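Amthorpe Student Robotics Club Opens Table Task Project to the Public

AMTHORPE, October – The student robotics club of Amthorpe will present its new project, Grurkier, at an open evening in the main hall of the Ustum building. The doors open at 6:30 p.m. and the entry is free.

Grurkier is a two-arm robot project for everyday table work. The students, 19 in total, began it in spring as a class exercise and continued it after the course was finished. Their goal is that the robot can sort common things, such as a pen or a tool, and put each one in the place where it belongs.

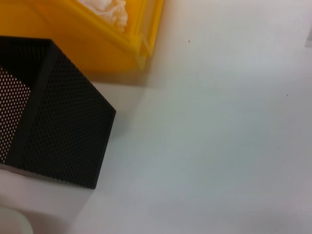 The club has written 20 short tasks for the robot. Each task has a start position, an end position and a time limit of 65 seconds. The students work in small teams, and every team is responsible for its own tasks, from the first plan on paper until the final test.

"In the beginning we thought that programming will be the most difficult part," the club writes in its project report. "Later we understood that we must also learn to prepare the table with care and to write down every change."

The open evening has the following parts:

Part 1: Demonstration. The teams show selected tasks on a white table with everyday objects, among them a water bottle, a bowl, a mesh pen holder and a yellow bin. 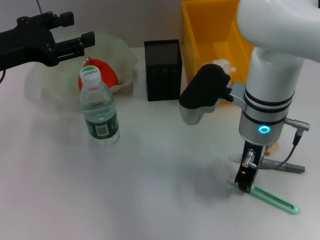
Part 2: Student talks. Two teams explain how they planned their tasks and which mistakes they made.

Part 3: Questions from the visitors. Younger pupils and their parents are especially welcome.

After the evening, the club will prepare for the Roy Cup, a regional competition for school and college teams.
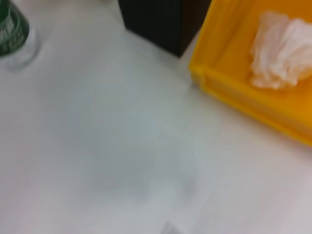

For the competition the club will choose its two strongest tasks and practice them almost every afternoon. New members can join until the end of the month, and no previous experience is required.

Visitors who wish to attend in a group are asked to register at the Ustum front desk.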